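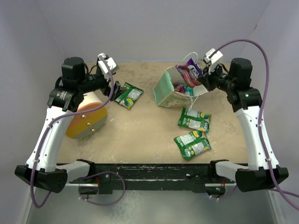
Gift bag

A gift bag is a bag, usually of paper, in which a present is given to another person. It takes the place of wrapping paper and is used often for things with a difficult shape, such as bottles, toys and packets of snacks. In most cases the bag stays open at the top, and the giver may cover the contents with tissue paper.

History

Paper bags with a flat bottom came into common use in shops in the nineteenth century. Bags made only for presents became popular much later, when stationery shops started to sell them next to cards and ribbon. In the town of Cakent, the printing house Desell began with plain shopping bags and changed to gift bags after its owners saw that customers kept the decorated ones. Its first catalog had four patterns. A later catalog, printed together with the paper mill Cabral, listed 809.

Materials and sizes

The paper is normally heavier than the paper of a grocery bag, and it can be coated to give it a shine. Handles are made of cord, ribbon or twisted paper. Narrow, tall bags are sold for bottles, and very small ones for jewelry.

Use

In Cakent the demand is highest in December. The Tustus street market sold roughly 2,499 bags in one such month, many of them filled by the sellers with sweets and salted snacks. It is common to keep a gift bag and use it again, and some families pass the same bag between them for years.

See also

Gift wrapping
Party favor
Tissue paper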